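Joelho protésico hidráulico Clevance 427

O Clevance 427 é um joelho monocêntrico com controlo hidráulico das fases de apoio e balanço, destinado a pessoas com amputação transfemoral ou desarticulação do joelho. Fornece-se com adaptador piramidal proximal, tampa de proteção e chave de regulação.

## Indicações

- Marcha a velocidade variável, em interior e exterior
- Descida de rampas e escadas em passo alternado
- Primeira prótese definitiva, após estabilização do volume do coto

Não está indicado para corrida, saltos ou imersão prolongada. O modelo para uso aquático é o Lulidon, com ficha própria.

## Características técnicas

| Parâmetro | Valor |
|---|---|
| Referência | CL-427 |
| Altura de construção | 194 mm |
| Ligação proximal | Pirâmide |
| Ligação distal | Tubo, abraçadeira de aperto |
| Posições de resistência à flexão | 5 |
| Garantia | 4 anos |

A resistência à flexão e a resistência à extensão regulam-se em separado, por duas válvulas acessíveis na face posterior. A regulação de fábrica corresponde à posição mais firme; convém mantê-la até o utilizador dominar a descida de rampa entre barras paralelas. O bloqueio manual em extensão aciona-se por alavanca lateral – útil em pé durante tarefas prolongadas, por exemplo na cozinha ou na bancada. 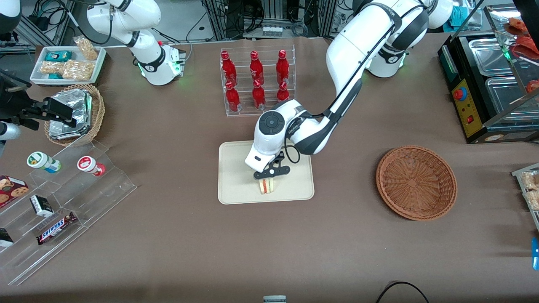
*Sanduíche com recheio vermelho sobre o tabuleiro; atrás, suporte transparente com garrafas vermelhas.*

## Alinhamento

A linha de carga deve passar à frente do eixo do joelho, com o pé já calçado. O alinhamento estático é feito antes de qualquer ajuste das válvulas. Se o joelho ceder no contacto inicial, verificar primeiro a flexão do encaixe e só depois aumentar a resistência.

Compatível com os pés Zidine e com os tubos Tuominen da mesma classe de peso. Outras combinações exigem parecer escrito do serviço técnico.

## Manutenção

A unidade hidráulica é selada e não admite abertura em oficina. Limpar com pano húmido, sem solventes. Folga lateral, ruído na extensão terminal ou vestígios de óleo implicam suspensão do uso e devolução para inspeção. A revisão intermédia está incluída na garantia – o transporte não.

## Documentação e contacto

Protocolo de adaptação: Elfriede Hollenstein, fisioterapia.
Encomendas, unidades de ensaio e devoluções: Wilson Espinoza, serviço técnico.

Indicar sempre o número de série, gravado sob a tampa de proteção.

Ficha revista em 10 de maio de 2026. Substitui a versão de março.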